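Workshop tips: keeping a game console cool and quiet

Most heat complaints with living room consoles come down to dust and placement. A console that ran quietly when new and now gets loud within an hour of play usually needs cleaning before it needs parts. The steps below apply to any model with a side or rear exhaust. Check the manual first for the location of the intake.

Placement

Leave 4 inches of clearance behind the exhaust and 3 inches on each side. A closed cabinet does not meet this requirement even if the console physically fits. If the cabinet has a back panel, remove the panel or move the console out. Carpet blocks bottom intakes; use a hard shelf.

Do not stack a cable box or receiver on top. The case is part of the cooling path on many models, and the second device adds its own heat.
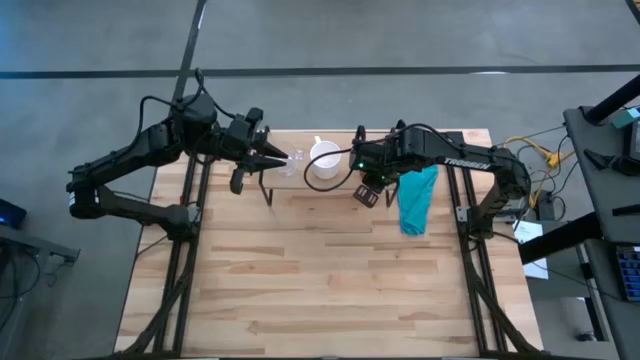

Before opening anything, shut the console down completely. Rest mode keeps the power supply live. Unplug the power cord, then the video cable, then the network cable, and wait until the case is at room temperature.

Outside cleaning

Run a vacuum with a soft brush along the vents at low suction. Follow with short bursts of compressed air held upright. Hold the fan still with a wooden toothpick while blowing; a fan spun by air can damage its bearing. Wipe the case with a dry microfiber cloth. Glass cleaner clouds glossy plastic and should be kept off it.

Marion Buchanan wrote in to recommend a clean paintbrush for the vent slots. It works well on wide slots. On narrow ones the bristles shed.

Inside cleaning

Opening the case may affect the warranty, so read the terms. Use the correct driver size. Security screws strip easily, and a worn bit is the usual cause. Place screws on a sheet of paper in the positions they came from and label each group.

Lift the fan out only if its connector is accessible. Pull the connector body, never the wires. Brush the heat sink fins in the direction they run.

Thermal paste does not need routine replacement. If the console still shuts down from heat after a full cleaning, paste is the next item to check. Spread a thin, even layer and clean off the old material with isopropyl alcohol first. 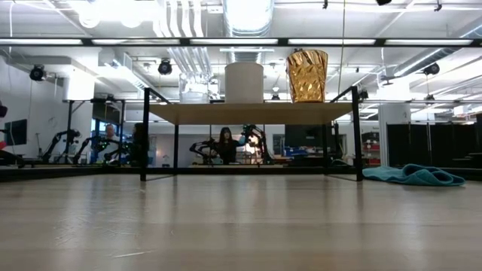 Low platform with a wooden top and thin black metal legs.

Controllers and cables

Stick drift is sometimes only dirt. Power off the controller, put one drop of isopropyl alcohol at the base of the stick, rotate it through its full range, and let it dry before use. If drift returns within days, the sensor is worn and the module has to be replaced.

Coil cables loosely and fasten them with hook-and-loop ties. A tight bend at the plug is the most common point of failure. Replace any video cable that drops the picture when moved.

Schedule

Clean the vents every 2 months in a home with pets, every 4 otherwise. Check the shelf clearance again whenever equipment is added.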